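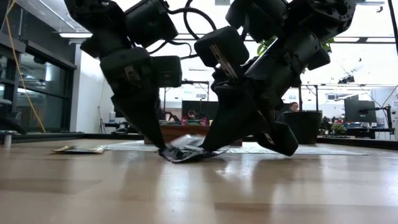 In Praise of the Boring Walk

By the Prellari editors
Last updated in March

I have taken the same walk nearly every morning for eight years. Out the side gate, down to the creek, left at the feed store, up the long hill past the Juhász bakery, and home. It takes me 40 minutes if the bakery is closed and a good deal longer if it's open. I've been told many times that I should mix it up, and I'd like to make the case for never mixing it up at all!

People talk about walking as if the point were to get somewhere new. There are apps that will draw you a fresh loop every day, and a friend of mine swears by one (she has seen parts of town I couldn't find with a map). I tried it for a month. I spent most of that month looking at my phone, checking whether I'd missed a turn, and I came home knowing less about where I live than when I started.

On the old route I know everything, and I mean that as a brag. I know which maple turns first. I know the porch where the gray cat sits until the sun gets around the chimney, and then the other porch where she goes next. Last fall somebody on the hill painted their door a deep green, and I was thrilled about it for a week. You can't be thrilled by a door you've never seen before. You have to have walked past the old brown one a few hundred times first.

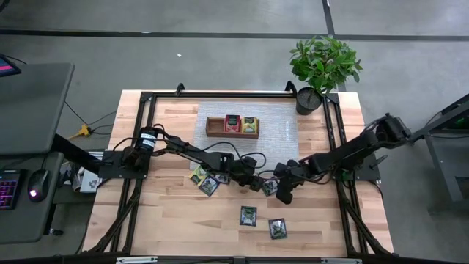

But don't you get bored?

Yes, all the time, and I love it. The first ten minutes are usually me arguing with an email in my head. Somewhere around the creek the argument runs out of steam and there's nothing to replace it, no turn to watch for, no decision to make. My feet know the way. I've planned whole dinners on that hill, and remembered birthdays, and once worked out what was wrong with the kitchen drain.

I'll admit I used to count. I had a goal of 3,000 steps before breakfast, and one January I hit 3,656 and felt wonderful until the next day, when I got 248 because it was pouring and I turned around at the gate. That's no way to feel about rain. I took the counter off and put it in a drawer, and these days I go out in the rain more than I used to.

Then there are the people. I don't know most of their names. There's a man who is always bringing in his trash cans, and two sisters with a stroller, and a runner who lifts one finger as he goes by. It took him two years to start lifting the finger! If I'd been off exploring the far side of the river, I would have missed it.

So pick a loop, a plain one, close enough that you can do it in bad shoes. Give it 20 mornings before you decide anything. The first few will feel like a chore, and you may be tempted to cut through the parking lot. Go the regular way. The bakery opens at seven, by the way, and the poppy seed rolls are gone by half past.

57 shares
12 comments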